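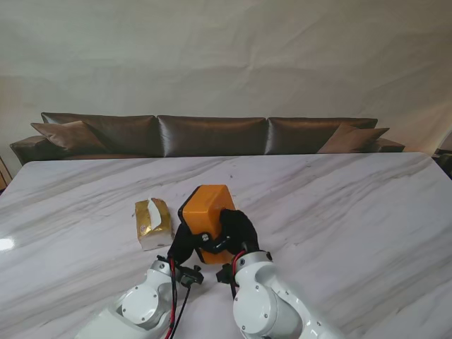

The marble table and the leather sofa behind it.

Boris Stojanovska bought his marble table before he had a sofa to go with it. He doesn't recommend doing it in that order.

"I had a table and a folding chair for most of a year," he said. "I ate there, I paid bills there, and when people came over they stood up."

The table is white with soft gray veins and a glossy surface. It came from Papadopoulos, a stone yard that sells tops left over from canceled orders. Stojanovska paid $1,000 for it, delivery included. He had gone in to ask about a windowsill.

The finish was the first thing he had to learn to live with. Polished marble picks up light from any direction, and for a while he kept the blinds down in the afternoon so he could read at it. Now he sits at the other end. He wipes the top with a damp cloth and a drop of dish soap, then dries it with a towel. Vinegar and lemon stay in the kitchen.

"My sister put half a lime down on it in September," he said. "You can find the spot with your finger. I can, anyway."

He tried a stone polish called Wolico and gave it up after two cans. It left streaks that showed at night with the lamp on. He says the soap does the same job and he already had it.

What goes on the table changes during the day. A pack of tissues usually stays out, a soft one in gold and white. He used to have a wooden cover for the tissue box, but it had a rough base and he worried about scratches. Soft packs lie flat and don't mark anything.

The sofa took longer. He wanted dark brown leather and he wanted it long, and most of what he saw was one or the other. The one he bought is an Ekirell, secondhand, from a dentist's office that was closing. It measures 78 inches between the arms. Getting it up the stairs took four people and the removal of a door.

"They had kept it in the waiting room, so the leather was good but it smelled like mouthwash," he said. "That took eight weeks to go away."

It has three back cushions, and he turns the seat every month or so when he vacuums underneath. The two throw pillows are a lighter brown. He keeps one at each end, where people lean. He paid $50 for the pair and thinks that was too much.

Behind the sofa hangs a length of off-white fabric. Stojanovska likes it plain and has no plans to put a picture there. The wrinkles don't bother him. He ironed it once, he said, and it took an entire evening.

The next purchase will be a rug, if he can agree with himself on a color. He has a Stondier catalog with several pages folded down. Gray would match the veins in the table. His sister says green.

"She isn't the one vacuuming it," he said. "But I'll probably look at the green."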